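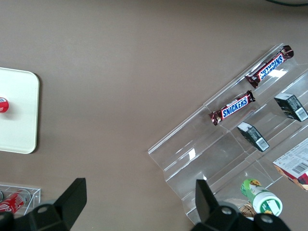 *White tray and clear display rack on a gray tabletop.*

## Unit 6: Sitemaps, robots.txt and canonical URLs

Course handout, Web Publishing II. Read before the lab. The lab site is the Trillmont catalog, which you already have installed from Unit 4.

### 6.1 What we covered last time

Unit 5 dealt with permalinks. You should now have the site on the `/section/post-name/` pattern and no posts left with `?p=` addresses in the menus. If your menus still show the old addresses, fix that first. The sitemap is built from the permalink settings, and you will get a mess if the two don't agree.

### 6.2 The XML sitemap

A sitemap is a list of addresses you would like a search engine to know about. It is a plain text file in XML format. Listing an address does not force anyone to crawl it or index it, and leaving one out does not hide it.

WordPress has produced a basic sitemap on its own since version 5.5. You will find it at `/wp-sitemap.xml`. It is an index file that points to smaller files, one set for posts, one for pages, one for categories and so on. Most SEO plugins switch the built-in one off and put their own in its place, often at `/sitemap_index.xml`.

Things to know about the format:

- One sitemap file may hold up to 50,000 addresses and be up to 50 MB uncompressed.
- Every address must be complete, with `https://` and the host name.
- `lastmod` is useful if it is true. If every page shows the same date, a search engine will probably stop paying attention to it.
- Google ignores `priority` and `changefreq`. Leave them out.

The Trillmont catalog has 2,511 published addresses if you count everything WordPress generates. Only 426 of them are product or article pages. The rest are tag archives, author archives, date archives and attachment pages. A large part of the lab is deciding which of those belong in the sitemap.

Rule for this course: an address goes in the sitemap if it returns status 200, is its own canonical and is not marked noindex. If it fails any of the three, it stays out.

### 6.3 robots.txt

The file must be at the root of the host. `example.com/blog/robots.txt` does nothing. Each subdomain needs its own.

A usable file for a WordPress site is short:

```
User-agent: *
Disallow: /wp-admin/
Allow: /wp-admin/admin-ajax.php

Sitemap: https://example.com/wp-sitemap.xml
```

WordPress serves a virtual robots.txt if there is no real one on disk. If you upload a real file, the server will normally hand that one out and the plugin settings will have no effect. Check this before you spend an hour changing settings – it was the most common lab problem last term.

Do not block `/wp-includes/` or the theme folder. Older tutorials tell you to. Search engines load the CSS and scripts to see the page as a visitor would, and blocking them can make a good page look broken.

**Disallow and noindex are separate things.** Disallow asks crawlers not to fetch the page. Noindex asks the search engine not to show it in results. A crawler has to fetch the page in order to read the noindex tag, so a page that is both disallowed and marked noindex can still turn up in results as a bare address with no description. If you want a page gone from results, allow crawling and use noindex.

### 6.4 Canonical URLs

The same content can often be reached by more than one address:

```
https://example.com/gear/jikberg-lamp/
https://example.com/gear/jikberg-lamp/?color=black
https://example.com/gear/jikberg-lamp/?utm_source=news
http://example.com/gear/jikberg-lamp/
```

The canonical tag goes in the head of the page and names the version you prefer:

```
<link rel="canonical" href="https://example.com/gear/jikberg-lamp/" />
```

It is a hint. Search engines weigh it along with redirects, internal links and the sitemap. When these disagree, you may not get the one you wanted.

Common faults:

1. Two canonical tags on one page, usually one from the theme and one from a plugin. View the source and search for `canonical`. You want one match.
2. Page 2 of an archive pointing to page 1. Each page in the series should point to itself.
3. Canonicals that still name the staging host after a move.
4. A canonical that leads to a redirect.

The fourth line in the list of addresses above (the `http` one) should be handled by a 301 redirect. Don't rely on the tag for that.

### 6.5 Case notes: the Gosselin move

Harvey Lachance moved the Gosselin store from a staging host to the live one and did a search and replace on the database. The posts were fine. The plugin stored its canonical settings as serialized data, and the replace tool he used skipped those rows. As a result, 17 category pages named the staging host as canonical. Read his notes in the course folder, and Tincuța Surdu's reply on how to do the replace with WP-CLI, which handles serialized data correctly.

### 6.6 Lab

Work in pairs. Use your own copy of the Trillmont site.

1. Open the sitemap index and write down each child file.
2. Turn off author and date archives, then reload the index.
3. Pick ten addresses from the posts file and check status, canonical and robots meta for each.
4. Find the 2 product pages that have a double canonical tag. Say where each tag comes from.
5. Write a robots.txt and confirm which version the server is sending:

```
curl -s https://yourhost.example/robots.txt
```

Hand in a single Markdown file with your findings. Screenshots are not needed. Lise Després marks the morning group and Radomír Murín the afternoon group.

### 6.7 Before next unit

Unit 7 is on redirects and 404 logs. Export the log from the Gonemeo site and bring it with you as CSV.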